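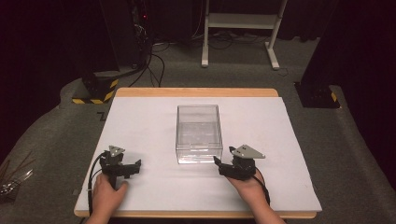
*Two hand-held grippers and a clear plastic box on the white board.*

I've got a bit of a bee in my bonnet about boring examples, and I blame the 246 of them I sat and watched over the winter.

Most talk about teaching robots by demonstration is about quantity. At Kusico we had a target of 2000 by the end of December, and everybody (me included!) kept asking how many we'd got. I can't remember anyone asking what was in them. So I made a pot of tea, picked a batch and started watching, and by the fiftieth I could have told you what the hands were going to do before they did it. A person who has done the same job all morning gets very smooth at it, and smooth looks lovely on a chart. It's also a terribly narrow sort of lesson.

My view, and I've argued it at Tuvbridge until people started checking their phones, is that we should pay for awkwardness. Let people start from a daft angle. Let them fumble, stop, think and have another go, and for heaven's sake keep the fumble in! The Tsegaye set we were given to compare with ours had been tidied so hard that there wasn't a single hesitation left in it. A learner brought up on that has never met a mistake, so what's it meant to do when it makes one?

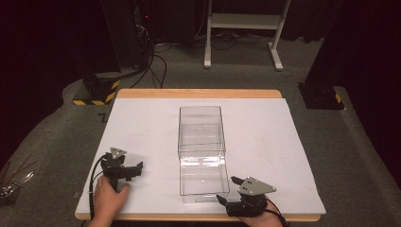
Objects are my other grumble. We pick things that are easy to label and easy to buy, then act surprised when the model is hopeless in a kitchen. I'd far sooner spend a week on one thing that's hard to see than collect nearly 50 cheerful coloured blocks. A clear box on a white sheet is my idea of a proper challenge, with the walls only really giving themselves away where they catch the light, and a hand coming in from either side. People cope with that without thinking. A camera has to make do with a bit of glare and an edge or two, and I want plenty of that in the pile.

I know the case against. Messy examples are slower to gather and a pain to check, and Cutevico wanted a number they could put in a report, which I do understand, having written a few of those reports myself. Somebody has to decide which fumbles are useful and which are just somebody being tired, and I haven't got a neat rule for it. I've tried eight versions and I disagree with all of them by teatime.

Still, I'd take half the pile with twice the variety. If that means the December chart looks a bit sad next time, I'll happily stand up and explain it.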